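4.3 Comprobación del agarre en objetos con superficie reflectante

El módulo de percepción de Clitano asigna a cada objeto una máscara y un valor de confianza. Conviene no fiarse demasiado de ese valor. Con cristal, pantallas apagadas o metal pulido, la red segmenta a veces lo reflejado como si fuera parte del objeto, y lo hace con una confianza excelente.

Antes de empezar, compruebe que el controlador Stostimeck está en modo manual y que la parada de emergencia queda al alcance de la mano.

1. Abra el panel Percepción y cargue el perfil «reflectante». El perfil por defecto no sirve para este procedimiento, aunque el asistente inicial lo proponga.

2. Fije la exposición de la cámara de muñeca. Con la exposición automática, la máscara cambia de un fotograma a otro y no hay forma de comparar resultados.

3. Cierre la pinza sobre el objeto a velocidad reducida y active la vista de máscara.

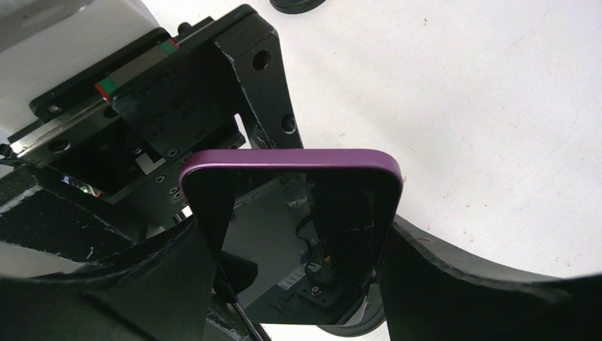

4. Revise el contorno. Debe seguir el borde físico del objeto; si aparecen islas dentro del cristal, suba el parámetro min_area hasta 354 y repita el paso 3.

5. Guarde 4 capturas con orientaciones distintas de la muñeca. Un contorno correcto en una sola postura no demuestra nada.

6. Ejecute el planificador Namboodiri en simulación y examine la trayectoria completa antes de enviarla al brazo.

Nota: la documentación anterior afirmaba que el modelo había «resuelto» los reflejos tras añadir 2,576 imágenes al entrenamiento. No hemos podido reproducirlo con nuestras piezas – tampoco con la iluminación recomendada.

Precaución: el indicador verde «Agarre estable» solo compara la corriente del motor con un umbral. No mide deslizamiento ni presión sobre el cristal. No aumente la fuerza para conseguir que se encienda.

Si tras 3 intentos el contorno sigue siendo erróneo, desactive la replanificación automática y defina la pose de agarre a mano (véase 4.5). El complemento Brevo ofrece un filtro de reflejos, todavía experimental; pruébelo únicamente en simulación.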